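Open day at the Denstead student gripper project
Posted August 8, 2018

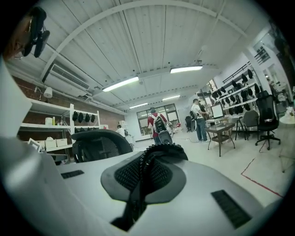
I went over to Denstead with two parents from our own club at Salleck, mainly to find out how a group of students runs a hardware project over a whole year without it falling apart at exam time. We got there just after ten and were given name stickers and a sheet with the timetable on it, which was already out of date.

The project began in February. The students work in groups of 4, and each group has the same task: make a gripper tool that can be held in the hand, use it to pick up household objects, and keep records good enough that another group could repeat the work. Albane Delaunay teaches the course and gave the opening talk. She kept it short. Most of it was about the budget, which is 300 pounds per group for the year, and about what happens when a group spends most of that in the first term. One did. They were lent parts by the others and had to write up every loan.

After that we were free to walk about and ask questions. I spent most of the morning with Leopoldo Montes and Refugio Nava, who had been working on fingers. They showed me their notebook, and it was the best thing I saw all day. Every change had a line to itself with the date, what was changed, who did it and how many picks out of 80 went right afterwards. Their first finger was too stiff and pushed paper cups over. The second was soft enough but twisted when it took hold of anything heavy. They went through several more before they had one they were willing to show. Refugio said the writing up took longer than the making, and that she had been against it until they lost a week repeating a test they had already done.

We had sandwiches at half past twelve. There was not enough tea.

In the afternoon there was a small contest against a visiting team from Hullgate. Each side had 40 objects to move from one tray to another, mostly kitchen things, with a sponge and a bag of rice among them. Hullgate were quicker, but they dropped the rice twice and lost points for it. Denstead won by a narrow margin. Fulgencio Meléndez kept the score and read out the rules again when somebody argued about the sponge.

I asked Albane how they choose who joins. There is no test. Students write half a page on something they have mended or tried to mend, and she reads them all. Some of the strongest members had never soldered before they came.

Points I noted for our own club: keep one notebook per group and leave it in the room. Agree on the test objects at the start and do not swap them later. Hold back part of the money until after the winter break. We should also ask Hullgate about their scoring sheet, as it was clearer than ours.

The next open day has not been fixed yet. Clubs wanting to visit should write to Albane at Denstead and say how many are coming. Parking is on the street and fills up early.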